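GRENDON COMMUNITY WORKSHOP BUILDING
Fire and General Safety Inspection: Checklist and Comments
Period: February 2017
Inspector: Grímur Kirkegaard
Received for the building: Gumaro Beltrán

1. Exits and escape routes
1.1 Main entrance opens freely from inside: Satisfactory
1.2 Rear exit clear on both sides: Unsatisfactory
Comment: Two pallets of floor tile were stored against the outside of the rear door. They were moved during the visit. The same point was raised in December. A "Keep Clear" sign is to be fixed at eye level on the outer face.
1.3 Exit signs lit: Satisfactory, except stairwell B (lamp out)

2. Fire equipment
2.1 Extinguishers in place and tagged: 14 checked, one tag missing (paint store)
2.2 Fire blanket in kitchen: Satisfactory
2.3 Alarm test recorded in log: Satisfactory
Comment: The log is neatly kept. Entries should be signed in full; initials are not accepted.

3. Work surfaces and furniture
3.1 Tables stable, edges free of splinters: Satisfactory
3.2 Shelving fixed to wall: Unsatisfactory in room 99
Comment: The tall Plilel unit in room 99 moves when pulled by hand. It is not to be loaded above the second shelf until brackets are fitted.

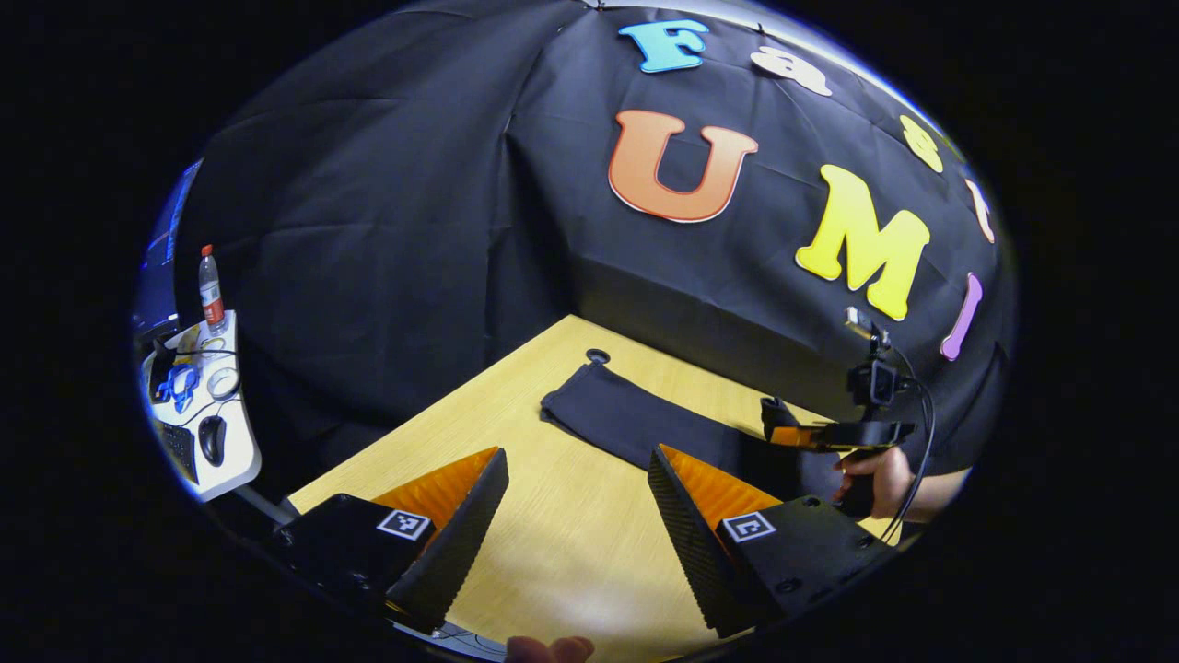
Item 3.1. Light wooden table.

4. Heating and electrical
4.1 Lava heater guard secure: Satisfactory
4.2 Extension cords not used as permanent wiring: Unsatisfactory
Comment: One cord runs under the office carpet. Remove it and have an outlet installed by a licensed electrician. The Nørgaard panel requires a current circuit list inside the door.

5. Follow-up
Items 1.2, 3.2 and 4.2 must be corrected before the building is next let for public use. Written confirmation is to be sent to the inspector. Item 1.3 and the missing tag under 2.1 may be dealt with at the next routine service.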